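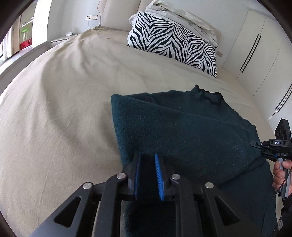

Robot teaching by demonstration

Teaching by demonstration is the family of methods where a person shows a robot what to do and the robot's software learns from the record of it. You'll also see it called learning from demonstration or imitation learning. I've been doing it for a living for a while, so this entry leans toward the practical side (sorry to the math people, there's a separate page for you!).

Main approaches

In kinesthetic teaching you grab the robot's own arm and push it through the job. It's great for short moves and hard on the shoulders, and it gets awkward fast when the task needs two arms, as you're left steering both with one body.

In teleoperation you drive the robot from somewhere else, with joysticks, a VR set or a smaller copy of the arm. I learned on a leader-follower rig called Undine, and I needed 19 tries before I could turn a sock right side out with it. What you get is data in the robot's own joints, which makes training simpler. The catch is the lag, and the fact that you can't feel much.

With hand-held grippers you leave the robot out completely. You hold a gripper in each hand, do the job yourself, and the camera and motion tracking on each tool save what it saw and where it went. I love this one – you can work on a real bed or a real kitchen counter, and your wrists still tell you when cloth is slipping.

Cloth

Folding clothes comes up all the time in this field, and for good reason. A sweater has no fixed shape, it hides parts of itself under its own folds, and dark knits are murder on depth sensors. Ryota Imai and I once recorded 40 folds of the same cardigan for the Benkirane set and then threw out 30 of them, mostly for jerky regrasps. Slow down at the grab, then move at a normal pace!

Quality of demonstrations

People fold in their own ways, and a model trained on 2 styles mixed together may hesitate between them. Salma Ashour's labeling guide for Trovix asks each person to pick one folding order and stick to it, and that's still the rule I use.

See also: Teleoperation; Cloth manipulation; Behavior cloning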